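Home Robotics Build – Handout 5: Pushing Things Around Before You Pick Things Up
Last updated: July

These notes go with the session on contact tasks. They assume you have read Handout 4 on mounting and have an arm that moves where you tell it, at least in free air. If yours doesn't, come to the bench hour first. Nothing below will fix a loose base.

1. Why a rod

Most people who build an arm at home want a gripper on it the first evening. I understand the urge and I think it is a mistake. A two-finger gripper adds a motor, a controller, wiring down the wrist and a whole family of failures that look like planning errors and are really a slipping finger. A plain rod has none of that. When a block doesn't go where you wanted, the fault is in your calibration, your contact model or your code.

The kit sellers will tell you otherwise. The Serari catalog lists a "smart hand" at $1,299 and claims it shortens development. Ask what it was tested on. I asked and got a brochure.

A rod can be any stiff cylinder with a rounded end. Sharp edges catch on wood grain and on the blocks. Check the mount by pushing the tip sideways with one finger while the arm holds position. If you see the tip move, so will your data.

2. The work surface

Bolt the board down. Clamps creep, and tape is worse. A pegboard table is handy for this, as the holes let you put the board back in the same place after you have taken it off to sand it. Use the same holes every time and write down which ones.

Wood is a poor surface if you believe the friction numbers in the simulator. Planks joined edge to edge have seams, knots feel different from clear grain, and a block pushed along the grain may not behave like one pushed across it. I still prefer it to a slick plastic sheet. You will have to deal with uneven friction sooner or later, and a surface that hides it lets you believe your controller is better than it is.

3. The blocks

Use shapes that disagree with each other. A cylinder will roll around the tip if you push off center. A cube pushed on a flat face is stable for a while and then rotates when you drift toward a corner. Hearts and stars have hollows that can trap a round tip, so a policy that has learned to lean on them looks clever until you hand it a hexagon.
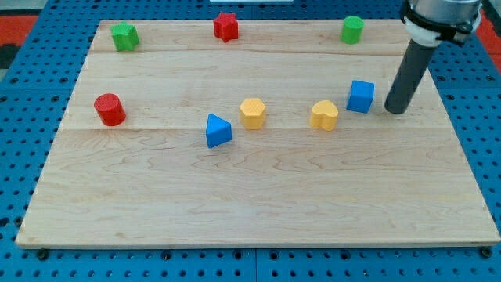
Xolani Steyn wrote back on an earlier version of these notes that eight blocks is too many for a beginner, and that anyone starting out should get one cube from A to B before adding a second piece. He has a point about debugging. I would do his version for the first evening and then add the rest, and I'd be suspicious of any result reported on a single cube. Moving a block across an open board tells you very little about moving it past its neighbors.

4. What to record

Log the commanded tip position, the measured tip position and the block positions before and after each push. Keep the failures. Anathi Magagula's group threw theirs out one year to save disk space and then could not explain why the success rate had jumped.

Start with 60 pushes per shape. Vary the starting angle by hand and resist the temptation to tidy the board between tries, which quietly makes the task easier.

A word on large numbers. The Willton build log, which several of you have sent me, reports 2,982 pushes and a very handsome curve. It doesn't say how many were repeats from the same start, or who decided that a push had counted. Write your pass rule down before you run anything. Mine is that the center of the block ends within half a block width of the target and no other block has moved. You may choose a different one, but don't choose it afterward.

5. Height of the tip

Too high and the rod passes over the block or tips it. Too low and it drags on the wood, which wears the tip and loads the wrist. Set the height at all four corners of the board and again in the middle. Home-built tables sag – mine does – and one reading at the center won't show it.

6. For next time

Bring your log file and your pass rule on a separate sheet. Elmarie Naidoo has the spare straps and bolts. If you are using the Irkia planner, turn off its automatic retry, or it will push a second time and report one success.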